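Nundetti Luge Club Questions Claims Made for New Timing System

August 22, 2019 - The Nundetti Luge Club said today that it will not use the Findano start-timing system to pick its fall squad, and asked the regional league to hold off on making the system mandatory until someone outside the company has tested it.

Findano has told clubs that its sensors can spot a winning run from the first few paddles off the handles, and that it calls the final order correctly 98 percent of the time. The club has read the material it was sent and is not persuaded.

"Ninety-eight percent of what?" said Morven Farquharson, head coach at Nundetti. "If you have one very good slider and a field of beginners, I can call the order from the parking lot. We asked which runs were in the sample and got a brochure back."

According to that brochure, the figure rests on 3,459 recorded starts. It does not say how many athletes made them, on which tracks, or in what ice conditions. The club put those questions to the company in writing and has had a reply that answers none of them.

The club ran the system next to its own light gates at the Szekeres track during three training sessions earlier in August, with 18 athletes taking part. The two sets of start times did not always agree, and on some runs the gap was larger than the margin that usually separates sliders at a league race. The club does not claim its gates are perfect. It does say that they have been checked against the track's own clock, and that it has seen no such check for the new equipment.

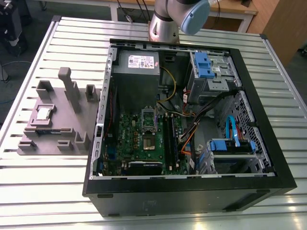
What the club is asking for

The club wants the league to publish the full terms of its agreement with Findano before the vote on the new rules. It also wants a side-by-side test on at least two tracks, paid for by the company and run by people who do not work for it.

Cost is another sore point. The first season is being offered free. Clubs have not been told what the second one will cost, or who will own the recordings of their athletes if they decide to drop out.

"We have heard this before," said Nivaldo Miranda, who handles equipment for the club. "A few years back it was the Puser runners that were going to take time off every sled. We bought a set. Our times stayed where they were. Maybe this is different - I would like to see the numbers first."

Squad selection will go ahead on combined times from the club's existing gates, as in past seasons. Athletes who have already signed up for selection do not need to do anything.

Media contact: Nundetti Luge Club press desk | © 2019 Nundetti Luge Club. All rights reserved. | Back to top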